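About Ellumlow

Hi, and welcome in! I'm the person behind Ellumlow, which is a very small cooking school with a very big flour bill. I teach everyday home cooking to people who think they can't do it, and I've been at it for 11 years now.

I didn't go to culinary school. I worked in the billing office at a flooring company called Skakeo, ate crackers at my desk for lunch, and came home to frozen burritos. Then my grandmother moved in with me for a winter and I got tired of being shown up every night at dinner. She taught me onions first. Just onions, for a week! Sliced, chopped, browned slow, browned fast. By March I could make a decent pot of soup without looking anything up, and I was calling my friends over to prove it.

The friends started asking for lessons. Then their coworkers did. I rented the old bakery on Melident Street when my own kitchen couldn't fit one more person, and I'm still there (same sticky front door, sorry, give it a good push).

So what do we do? Mostly evening classes, starting at 6:30, with no more than eight people at a time. You cook, you eat what you cooked, and you take home whatever's left. Beans, rice, roast chicken, flatbread, a couple of good sauces. The flatbread class is called Nasrallah Night, after the street my grandmother grew up on, and it fills up faster than anything else on the calendar. If you see a spot, grab it. 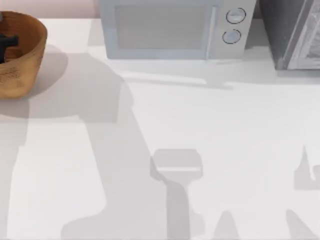 Counter space and a wooden bowl, with the microwave close by.

I'm not fancy about equipment. I use a microwave at home and I'm not going to tell you to throw yours out. If you've got one sharp knife, a heavy pan and a bit of clear counter, you can make almost everything I teach. I do have opinions about garlic presses, but you'll have to come to class for those.

Last October I finally added up the sign-in sheets and found that 3,433 people have cooked with me since I opened. I had to sit down for a minute! Some came once for a birthday. One couple has been coming so long that they know where I keep the good olive oil – I've had to move it twice.

There's also a newsletter, which goes out when I have something to say. It has 323 recipes in its archive, all free, and the lentil one is the one people write to me about.

Private groups are welcome, kids over ten are welcome with a grown-up, and if you have allergies just tell me when you book and I'll work the menu around you. Gift cards start at $40 and don't expire.

Want to come by? The class list is on the Calendar page, or drop me a note through the contact form. I answer in the mornings, usually with coffee in the other hand.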